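The Attendance Study

Sneha Mishra had the key card to Room 103 and no idea where Room 103 was.

First day on the Grewal fellowship. Drullwood College, two buildings that looked the same, a bridge between them. She had crossed the bridge twice. Rain both times.

A man holding a door with his foot. Box of folders in his arms.

"You're the new one. School absences."

"Rural bus routes," she said. "And absences, yes."

"Devendra Sandhu. Take the top half, would you?"

She took the top half. They went down, not up, which explained a lot.

The office was narrow and smelled of toner. He put his box on her chair. On the wall, a map of Mistgate county with pins in it, most of them blue. One red, way out past the reservoir.

"What's the red one?"

"Flullis Elementary. They stopped answering us in July."

"Stopped answering what?"

"Everything. Surveys, calls. We had two years of good numbers from them and then nothing." He was already looking for his coat. "The foundation wants the report by spring. I'd leave Flullis out, personally. Footnote it."

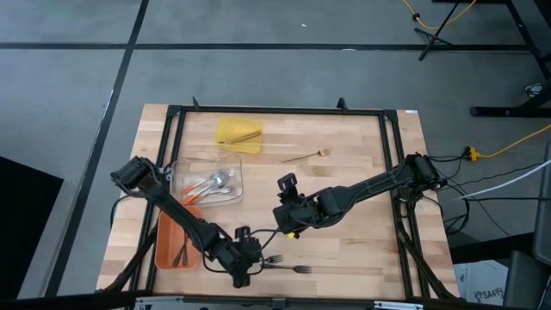 Tabletop with forks and a yellow tray.

She didn't leave it out. She drove there the next morning, six-thirty, still dark, coffee between her knees – stupid, it spilled at the first cattle guard. Then the bus in front of her. Number painted over. It stopped at a mailbox with no house near it and waited. And waited. A girl came up out of the field with a backpack nearly as big as she was.

Sneha wrote the time on her hand.

The school secretary had a cold and a space heater. "You're from the college."

"I am."

"We told you people. The form asks why they're absent and gives us five boxes. Sick, travel, family, weather, other." She blew her nose. "It's all other. I got tired of checking other."

"What should the box say?"

The secretary thought. Outside the bus was pulling in, forty minutes late, and the kids got off it slowly, like it was nothing, becuase it was nothing, it was every day.

"Say the road," she said. "Put a box for the road."

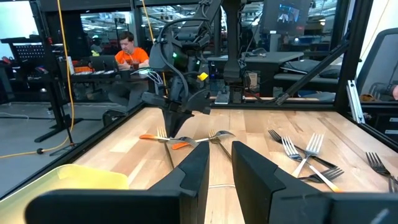
Why did Flullis stop sending in its surveys?
The form had no answer that fit. The secretary had been checking "other" for every child and got tired of it.

Back at Drullwood the lights were off in the basement. Sneha sat in her coat and opened the form. Five boxes. She typed a sixth, deleted it, typed it again. Her hand still had the time on it, smeared now, a seven or maybe a one.

Devendra in the doorway. "You went out there."

"I did."

"And?"

She turned the screen toward him. He read it standing up, he read it agian, then he moved the folders off the other chair and sat down.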